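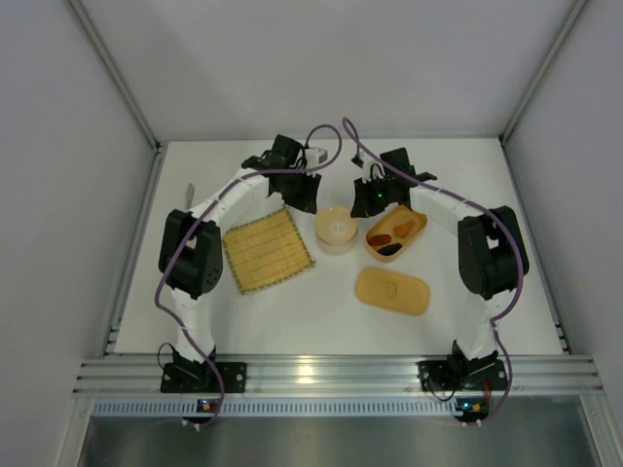
Home Articles Food and Table Kitchenware Index Contact

Lunch box (food container)

A lunch box is a small container with a lid, used to carry a meal or to keep prepared food until it is eaten. The word covers many shapes, but most boxes sold for home use are either rectangular or round. The two shapes are often used together, the flat rectangular tray for the main pieces and a small round container with its own lid for a side dish. A mat of bamboo or cloth may be put on the table beside them and serves as a place for the food when the box is unpacked.

Lids

The lid of a rectangular box is commonly a flat plate with rounded corners. It is lifted by a small knob or handle in the middle, or it is pressed over the rim. Round containers more often have a vent in the lid, which lets out steam when the food is heated. Some vents are surrounded by a dial with numbers. The older catalogs of the maker Imai call this type a "clock lid", while Fitier uses the name "dial lid".

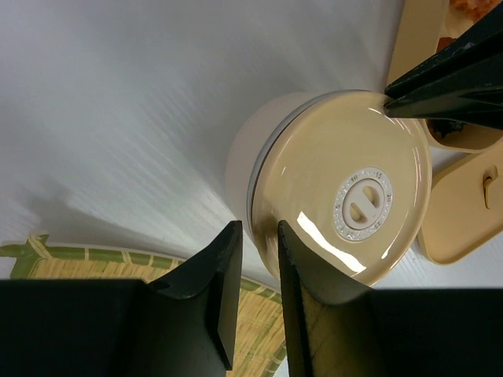 Round container with a vent dial; the numbers 10, 15 and 20 can be read on the lid.

Packing

Food is usually packed after it has become cool, so that water does not collect under the lid. Large and dry pieces, such as breaded or fried food, are put in first and the smaller ones are placed along their sides. Soft or wet food is kept apart in a cup. A box that is filled only in part allows the pieces to move during carrying, and for this reason many cooks choose the size of the box after they have prepared the food.
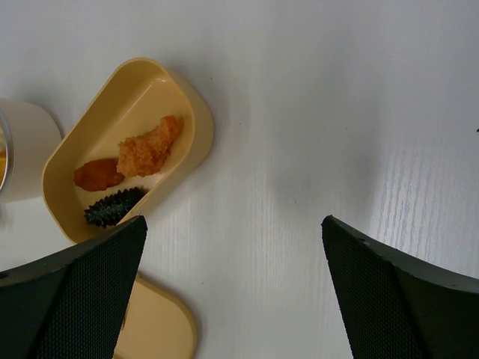 Moving the pieces from one dish to another is done with chopsticks, a fork or small tongs. Tongs with slotted tips are preferred for fried food, as the oil can run off between the slots. In her household guide, Ketsara Chaimongkol recommends tongs of 15 centimeters for boxes of the common size.

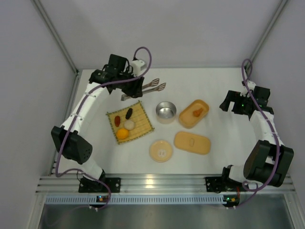

Food pieces on a bamboo mat with a green border, with a steel cup, an open box and metal tongs.

See also: Bamboo mat, Serving tongs, Food storage

Last edited June 12, 2022 | Contact the editors | © Zultis Household Encyclopedia | Back to top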